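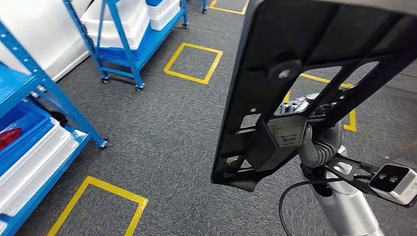

4.3 Informal boundaries and the return of shared equipment

The two sites had different ways to tell people where an item belongs. At Uvilow, the lending centre relied on a printed register at the counter and on small labels fixed to the shelves. At Kitevside, the staff also marked places on the floor with coloured tape (Figure 2, yellow outlines on grey carpet beside a blue shelving unit). Neither centre had a written rule about the floor itself. We therefore treat the tape as an informal boundary, in the sense we gave to this term in Section 2: a mark that people may respect or ignore, and for which no penalty exists.

Of the 41 members who agreed to be interviewed, most spoke of returning an item as a separate task from borrowing it. Borrowing was planned. People knew what they wanted, they had often telephoned before, and they were willing to wait. Returning was done on the way to something else, in many cases with a child in the car or shortly before closing time. One member at Uvilow told us that she "never once looked at the label" when she brought back a carpet cleaner, and that she put it in the first space which was large enough. She did not consider this careless. In her understanding, the label was meant for the staff.

This view was common at Uvilow, but we heard it less at Kitevside. Members there described the outlines as something addressed to everybody. Several said that they would feel uncomfortable to leave a heavy item across a line, although they could not remember any person asking them to respect it. A member who had joined in February compared it with a parking lot — "you can park badly, but you know that you did." We find this remark useful, for it separates two things which the earlier literature on shared goods tends to treat as one: knowing the rule, and being seen to break it.

The return logs support the interviews only in part. In the period we studied, 800 returns were recorded at the two centres together, and for 173 of them a staff member later wrote that the item had to be moved. These notes were more frequent at Uvilow. However, we must be careful with the comparison. The notes were made by hand, and the habit of writing them was not the same in both places. Sumaiya Seneviratne, who kept the Uvilow log for most of the period, wrote a note even when an item stood one shelf too low. Her colleagues at Kitevside noted a case only when it blocked the way or when another member could not find the item. A part of the difference is certainly a difference in record keeping, and we have no good method to remove it.

There is also the question of size. Floor places are used for large items, and large items are difficult to put in a wrong place without somebody noticing. Small items such as drill bits, cake tins or extension cords go to the shelves at both sites, and for these the two logs look much alike. We take this as a sign that the tape has an effect on the things standing inside it and does not create a general habit of order. Staff at Kitevside had hoped for such a habit, and two of them were disappointed when we presented this result to them.

Finally, boundaries of this kind need maintenance, and the work is easily forgotten in the accounts of a centre. Tape wears out at the corners, places change when a new item is bought, and an old line that nobody removes can confuse members more than a missing one. At Kitevside this work was done by whoever had a free moment, and it did not appear in any job description. Stamatopoulos and Bepari, who coded the staff interviews, marked it first under cleaning and only in the second round under communication with members. We kept the second coding. The consequences for the staffing model are discussed in Section 5, together with the costs of the printed register at Uvilow.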